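# Fruit on the Bookshelf

Etelka Barta stopped keeping fruit in a bowl in 2021. The bowl sat on the counter, the bottom layer went soft before she reached it, and every December the clementines molded. She moved the lot to a white cube shelf and gave each piece its own square.

The idea has spread since she wrote it up for the Kurneck newsletter. Cube shelves are cheap, most homes already have one, and an open compartment lets air move on at least one side. A pear that isn't leaning on an apple doesn't bruise against it.
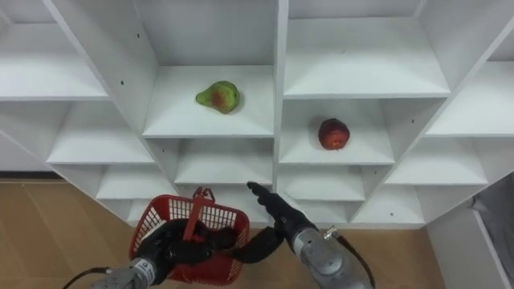 Dong-hyun Kwak wrote in to object that all this takes up a wall. He had tried it in a studio apartment and gave up after 10 days, when he wanted the squares back for books.

Barta concedes the point. She says one column is enough for a small household, and the rest can hold whatever it held before. Her own rule is to set out only what will be eaten that week. The reserve stays in the refrigerator.

She also keeps a small basket with a handle for moving fruit to and from the shelf. Plastic with holes in the sides works well. It rinses clean and drains by itself.

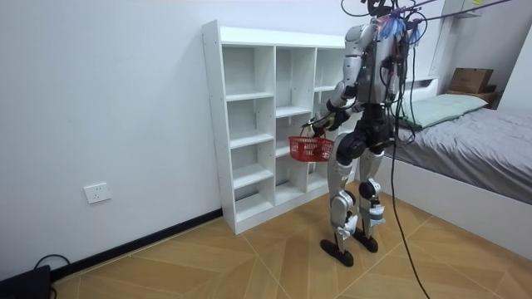 Height matters too. Barta puts ripe fruit at eye level and anything still hard lower down, where it can wait. Children find the low squares first, so in a house with toddlers she would switch the order.

Pears need the most attention. They ripen from the inside, and a green skin may stay green. Press near the stem with a thumb. If it gives a little, eat the pear that day. Lay each one on its side toward the front of the square, within easy reach.

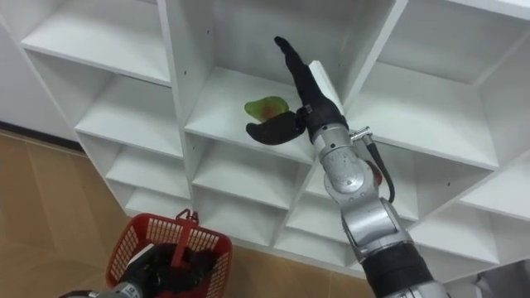 ## Cleaning the squares

White boards show juice quickly. Wipe each floor with a damp cloth and a drop of dish soap, then dry it before the fruit goes back. Check the screw holes, where sticky drips collect and draw fruit flies. Skip paper liners, which hold moisture under the fruit.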